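3 September 2023
Table set, second pass. Notes by me, Rhodri looking over my shoulder for part of it.

Went back to the small white table because I still don't believe the July write-up. It says the tissue box "stays put and gives a clean pull" and leaves it at that. No word on which way the box was turned, how full it was, or what else was on the table. I would not sign that off from anyone else so I am not going to let it stand from us.

Box first. The wood-grain one, new, from the Jeddale order. Rhodri likes it because it looks decent on a desk. My complaint is that the print tells you nothing about how stiff the card is, and the sides give when you press them. Squeeze from both sides and the slot changes shape, which must matter for how the next tissue comes up. He says it makes no difference. He has not measured it either.

Pulls, box square to the table edge: 7 tries, 4 clean. The others brought a second tissue with them or dragged the box along. Pulls, box set on the diagonal: 6 tries, all clean. Tempting, but the diagonal ones came second, when the box had already lost its tight top layer, so I don't accept that the angle did it. Needs doing again the other way round with a fresh box.

Weight at the end, 82 g. Forgot to weigh it at the start. My fault.

Other things on the table: apple to the left, red plastic cup to the right, the flat white round thing at the back corner. Lucero wants them kept there so the layout matches the Bellis sheet. Fine, but the sheet gives no distances, only "left" and "right", so matching it means very little. I have put pencil ticks on the table for the box corners. Please don't wipe them off.

The carpet is another worry. The table has a slight rock on it and I can't tell a box that slides from a table that shifts. Tried folded card under one leg – better, then worse again after lunch.

To do:
- fresh box, diagonal first, square second
- weigh before AND after
- ask Lucero who wrote the Bellis sheet
- cup with some weight in it, empty it tips if you breathe on it
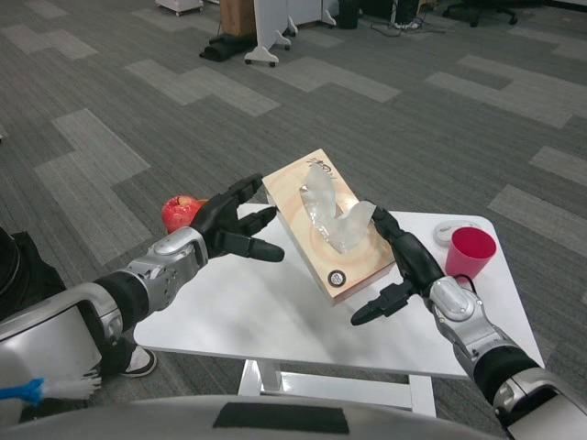

Box on the diagonal, apple left, cup right.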